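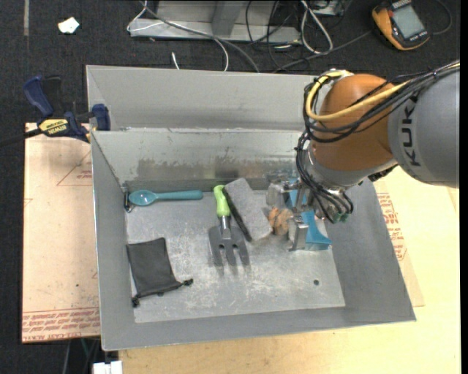 Jintana Thammasiri talks fast, and faster still when you ask her about bins. I'd come to the lab in Eltport to hear about Tiroment, the grasping study she runs with Yaw Dogbe, and I'd barely got my coat off.

"Everyone wants to know how often it drops things," she said. "I'd much sooner talk about where it looks first!"

Their method is simple enough that even I followed it. The arm makes a first try at an object, and if that fails it has to choose a new angle — no repeating itself. They logged 1,902 tries over 17 objects, and Dogbe went through every failure by hand (he says June is a bit of a blur).

Flat things were the trouble. "A spoon against the wall is horrible," he told me. "A garden fork, fine, you've got a handle. A cloth pouch? Ask me next year."

The second try did better than the first on all but two objects, and they're still arguing over why. Thammasiri thinks the first touch nudges things into a kinder position. Dogbe isn't having it — he wants to run the lot again.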